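Notes for session 6, Robot Failures in the Real World. I talked too fast through the middle part last time, so I've written this one out properly. Read it before lab if you can, and bring your logbooks (the paper ones!).

# The Cuautle folding fault

So far we've looked at failures where something visibly broke. A belt snapped, a cable got chewed, a motor cooked itself. I love those, because you can hold the broken part in your hand and pass it round the room. This week is a different animal. Every part in the story passed its checks, and the robot still closed its fingers on a sleeve, pulled, and dragged a whole pile of laundry off a bed along with a lamp.

Cuautle is the cloth-handling project I worked on before I started teaching this course. We wanted a two-armed robot to fold and straighten fabric on an ordinary bed. The arms came from Trastska, the training software was Urkent, and the demonstrations were recorded by people using a pair of hand-held grippers, one per hand. You pinch the cloth, lift it, lay it down, and the lens side of each gripper records what it sees while the software works out how it moved. Later the robot tries to do the same thing.

We had 1,093 demonstrations by the time the fault showed up, which felt like a mountain of data. I was very proud of that mountain.

A bed is a harder place to work than a lab table, and I want you to keep that in mind the whole way through. The mattress gives. The cloth slides on whatever is under it. There's daylight pouring in behind the pillows, and there are stripes everywhere, and stripes are a menace for anything that tracks motion by looking for matching patches. 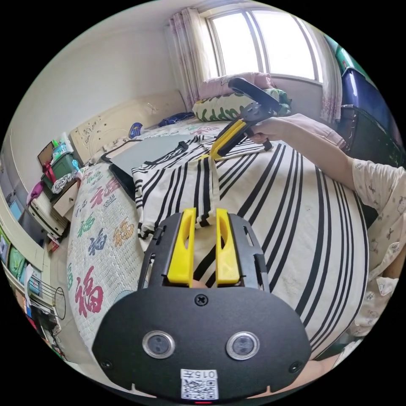 ## What went wrong

The short version: the robot's left hand thought it was higher than it was.

The longer version is more fun. In the trained behavior, one hand holds the cloth down while the other lifts a fold across. On plain fabric it did fine. On striped fabric, the holding hand came down too low, pressed into the mattress, and then closed on two layers plus whatever was underneath. When the other hand lifted, everything went with it. The force limit on the left arm should have stopped it at first contact, but a mattress is soft, so the force climbed slowly and the limit was written to catch a sharp jump. By the time the arm tripped, the lamp was on the floor.

I hit the stop button late, too. I was standing on the wrong side of the bed with the pendant in my left hand, admiring the fold. Write that down as a contributing cause, because it was one.

## How we looked for it

We did this in a silly order and I'd like you to do better. First we swapped the left arm's wrist sensor. No change. Then we recalibrated both arms, which ate an afternoon. No change. Then we retrained on the same data with different settings, and the robot got worse in a more confident way.

Only after all that did somebody suggest opening the recordings and watching them, one after another, with the tracked path drawn next to the video. (Yes. I know.) It took 27 of them before we saw it. In some of the striped-cloth recordings, the left gripper's path had a tiny step in it, a spot where the software lost its place and picked it up again one stripe over. The hand in the video moved smoothly. The hand in the path hopped sideways and down.

Once we knew what a hop looked like, we wrote a little script to search the lot, and it flagged 147 recordings. Nearly all of them were striped fabric, and nearly all were moments when the lens side was close to the cloth and saw very little else.

Let me back up and talk about the view from the gripper, because last year this was where people got lost. When the tool is held back from the bed, it sees plenty of things that stay put: the headboard, the window, furniture, the walls. All of that is gold for tracking. When it dips toward the cloth, those fixed things slide out of view, and what's left is fabric. Fabric moves. If the fabric also repeats, the software can match one stripe to its neighbor and be perfectly happy with the answer.

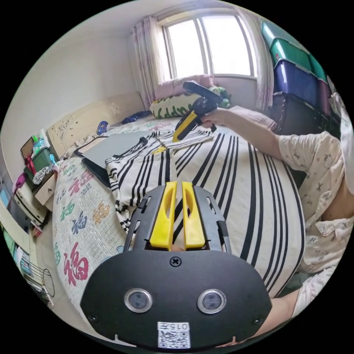

And happy is the word I'd underline, since the software reported a confidence score for every recording and the bad ones scored well! Our filter threw out anything with low confidence, so it cheerfully kept all the hops and binned a bunch of perfectly usable recordings made in dim light. If you take a confidence number from any tool this term, find out what it's confident about. Urkent's number measured how many patches matched. It had no opinion on whether they were the right patches.

## The fixes

These went in over a couple of weeks, in this order:

1. A speed check on every path. A human wrist can't jump sideways between two video frames, so any recording where it seemed to was pulled and looked at by a person.
2. A comparison against the motion sensor inside the gripper. If the video says the tool hopped and the motion sensor felt nothing, we believe the motion sensor.
3. New instructions for the people recording. Start and finish each demonstration with the tool held back, looking across the room, and don't hover close over the cloth longer than you have to.
4. A second force limit on the arms, for slow pushes. Sorero, the shop that services our safety controllers, added it for us and tested it on a mattress, a couch cushion and a bag of rice.
5. The pendant goes to a person standing at the foot of the bed, and that person has no other job.

We pulled the flagged recordings and trained again. The left hand stopped diving. It still fumbles thick hems, and I have no good explanation for that, so if you want a final project, come and see me.

The old force limit is worth another look before you move on. It had been tested for 2,000 cycles against a steel plate and passed every one. The test was fine for a steel plate. We were running over a bed.

## For your logbook

Work through these in pairs, half a page each, messy handwriting is okay:

- Draw the chain from the tracking hop to the lamp. Include the people. Include me and my left hand.
- Pick the earliest point where a cheap check would have caught it, and describe the check in enough detail that a classmate could run it.
- Our first three repairs changed nothing useful. For each one, what did we learn anyway?
- Find a surface in your own home that would fool a stripe-matcher. Window blinds are taken, pick something else.

Lab starts at 2 p.m. in the usual room. We'll have sample paths printed out, some with hops and some clean, and you'll mark them up by hand before you get anywhere near the script. Closed shoes please, hair tied back, and no lanyards near the arms.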